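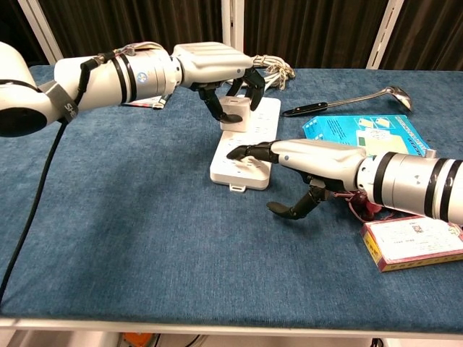

Left hand on the cube adapter, right index finger over the power strip. Blue cloth, usual mess of cables behind the wrist.

Skerkbridge Bench: two-arm plug and strip recordings

README, last touched in December

Hello and welcome! Skerkbridge Bench is a set of recordings from two robot arms with five-hour-a-week attention spans (mine, really, the arms would go all night). I'm Fiifi Bonsu, and I built the bench in a shared workshop with a lot of help from whoever was at the next table. The recordings are for anyone who wants to train or test a policy on small, fiddly household jobs, and plugging things in is about as fiddly as it gets.

What's in it

There are 260 episodes in this release. Each one is a single attempt at a single task, from the moment the arms leave their rest pose to the moment they go back to it. Failed attempts are kept and labeled. Please use them! My first policy got noticeably better at backing off from a bad grasp once I stopped throwing the failures away.

Tasks in this release:

adapter_seat: the left hand brings a cube adapter to the power strip and pushes it in.
adapter_pull: the reverse, with the right hand steadying the strip.
strip_press: the left hand holds the adapter, the right index finger presses on the strip.
clutter_reach: the same motions with kitchen things and paper stuff left on the cloth.

Strip_press is my favorite. The two arms have to share a very small patch of table, and when it goes well it looks so much like a person doing it that people walking past stop and watch.

The bench

The table has a white rail along the front edge and a blue felt-like cloth on top. I tried bare tabletop first and the strip skated away every time a finger touched it. The cloth fixed that in one evening. White posts stand behind the table and dark brown pleated curtains hang behind those, which keeps the background steady when the rest of the workshop is busy.

Both hands are white with black fingers. Hand control runs through Drundivance, a little driver layer I wrote for this build, and the timing code is called Qian. Neither is pretty, but both are in the repo and you're welcome to them.

Folder layout

episodes/ has one folder per attempt, numbered from 0001
episodes/NNNN/video/ is the camera footage
episodes/NNNN/joints.csv has joint positions for both arms
episodes/NNNN/label.txt has the task name, then ok or fail, then a short note
tools/ has the Drundivance and Qian sources and a viewer script
splits/ has train.txt and test.txt

The test split is 42 episodes. It was picked before any training happened and hasn't changed, so please leave it alone if you want to compare numbers with other people.

Joint data is logged at 100 rows per second. Timestamps are in milliseconds, so divide by 1000 if your loader wants seconds (mine does, and I lost a whole Saturday's worth of patience to it).

Known problems

Fingers hide the sockets. With a palm-down grip the adapter is mostly under the hand, and you can't always tell from video alone whether it's fully in. Trust label.txt over your eyes.

White on white. White adapter, white strip, white hands. Anything that leans on color will struggle, and I'd love to see somebody beat it with depth.

Cables move. The loops behind the left wrist settle differently from one episode to the next. I left them that way on purpose, but if your model latches onto them, crop the back edge of the table.

Contact isn't measured. There are no touch sensors in the fingers, so "pressed" in the notes means I judged it from beside the bench.

Power

The strip is not connected to the wall in any episode. If you rebuild this bench, keep yours disconnected too, and put the emergency stop where your hand lands without looking.

Sharing and fixes

Use the recordings for anything you like, paid or free, and keep this README with them. If you find a wrong label, send me the episode number and what you think it should be. Stelton, the next release, will have a second strip with wider spacing and a lot more clutter_reach. If you have a household job you'd like to see two arms try, write in! Lids and zippers are already on the list.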